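Print this page
E-mail this page

Workshop notebook – lantern canopy, Pascual forecourt

January, started 7.40 am

Second round on the petal joints. The first lot of folded panels came back from Stellberg with the crease line 2 mm off centre, so the colour side shows at the tip when the panel is closed. Frida Thoroddsen wants it hidden until the panel is fully open. I agree. Have asked for the die to be shifted and a short run of 32 before we commit to the full 1000.

Hinge test on the old jig: 3000 cycles, no cracking at the fold, slight whitening along the outer radius. The whitening goes away under the matte coat but not under the clear one. Client has been shown both and prefers clear. To be discussed. 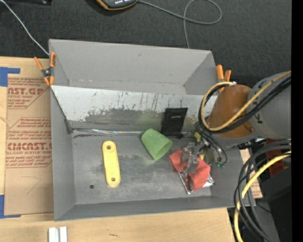
Spacing is the other open question. On the drawing the panels sit edge to edge and read as one surface from the street. In the cardboard model they look crowded, and the light from the lamp gets trapped behind the second row. I pulled every other panel out of the model and it was better, though Frida thinks it now looks like a fence. Tried staggering the rows by half a width – closer to what we drew in the first sketches. Left it standing on the plan chest for people to look at over lunch.

Colour: Betano sample chips are still too orange. Andach's grey is fine for the frame and we should stop reopening that one.

Wind load figures not in yet. The engineer needs the final panel weight, and I can't give it until the coating is settled.

To do
– ring Stellberg re die and delivery
– weigh one panel with each coating
– redraw the corner bracket, the bolt head fouls the fold
– book the metre-high mock-up for the loading bay

Stopped 4.15 pm. Staggered model stays up overnight, please don't move it.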